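Export Quality Laboratory, Notebook 6
August 29, 2023
Entry by Yvonne Tindall. Present: M. De Graaf, K. Wuyts, M. Kramer. S. Leemans by telephone for the first part.

Subject: Navis trial shipment, semi-hard cheese for Chatzigeorgiou. Return samples received from the Orau depot and opened this morning. Temperature records from the container were downloaded before the samples were touched, in line with the procedure agreed in the spring.
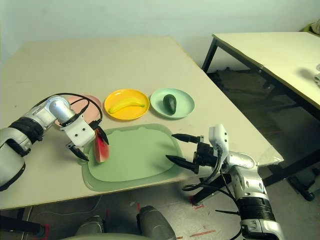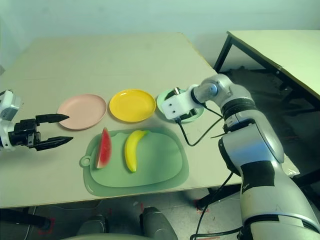

Koen Wuyts asked that the entry state at the outset which question the trial is meant to answer, as the importer and this laboratory have been using the word "condition" in different senses. The importer means the look of the pack at the moment a store clerk opens the carton. We have meant moisture, acidity and plate counts. He is of the opinion that both should be reported, in separate tables, and that neither should be called the result.

This was accepted. The tables will be headed "Pack" and "Product."

Consignment. The shipment consisted of 816 retail packs, each of 255 grams, vacuum sealed, in the standard carton with the inner divider. Half were sealed with the present film and half with the heavier film. The two halves were loaded on separate pallets, with the heavier film nearest the doors. M. Kramer notes that this was a loading decision made at the dock and does not appear in the trial plan. It must be recorded in the report. The pallet at the doors sees warmer air whenever the container is opened, so the films were not compared on equal terms.

Temperature. Hosunico supplied the loggers and the reading software. The log from the rear of the container is complete. The log from the door side has a gap between discharge and arrival at the depot, which covers the whole of the road leg, more than 300 kilometers. Hosunico has been asked whether the missing readings are held in the unit's memory or were never taken. Until there is an answer, nothing should be said in writing about temperatures on the road. On the sea leg both loggers stayed within the agreed range, apart from the usual short rises during defrost.

Pack. The present film held its seal on all return samples except those taken from the bottom layer, where some corners had lifted. The lifted corners are all on the side that faces the divider. M. De Graaf suspects the divider and would like to see the same film packed without one. The heavier film showed no lifted corners, but the print had rubbed on the long edge and the lot code was hard to read on several packs. An unreadable lot code is a reason for refusal at import inspection, and the importer will care about it more than we do. Check the ink supplier's drying time against the line speed used that day.

Product. Moisture is as expected in both films. Acidity is slightly higher in the samples with lifted corners, and those were kept apart from the rest. Plate counts are in incubation and will be read by M. Kramer. No figures are to be passed on by telephone before the second reading. Flavor was assessed by the regular panel, blind, and the notes are in the green folder. Two assessors wrote "slightly bitter" against the same sample, which came from the door pallet. One sample is not enough to say anything, but the duplicate should be opened while it is still in date.

Labels. S. Leemans reported that the importer has asked for the storage statement to be moved from the back label to the front. The present wording reads "keep refrigerated" with no temperature. The importer would prefer that a temperature be printed, and S. Leemans has agreed in principle to 6 °C. I have a reservation, which I set down here so that it is not lost: our shelf-life work was done at a lower setting, and a printed temperature is a promise. Either the work is repeated at the printed temperature or the date on the pack is shortened. M. De Graaf concurs. S. Leemans will take the point back to the importer before the artwork is released.

Errors in this notebook. On the previous page the door pallet is given as the present film. That is wrong. It has been struck through and initialed by M. Kramer. The carton drawing taped inside the back cover is the old version, without the divider, and should not be copied for the report.

Outstanding:
- Hosunico to reply on the door-side logger (Wuyts)
- Second plate count reading, both films (Kramer)
- Duplicate of the bitter sample to be opened and tasted (De Graaf)
- Request for a short run packed without dividers, September if the line can spare the time (De Graaf)
- Ink drying time and line speed (Tindall)
- Storage statement, reply from Chatzigeorgiou (Leemans)

Cold room two was left at its normal setting and the remaining cartons are on the lower shelf, marked Navis. Please do not use them for training tastings. The key to the logger case is with K. Wuyts.

Y.T.

Contact the laboratory | Copyright Export Quality Laboratory | Back to top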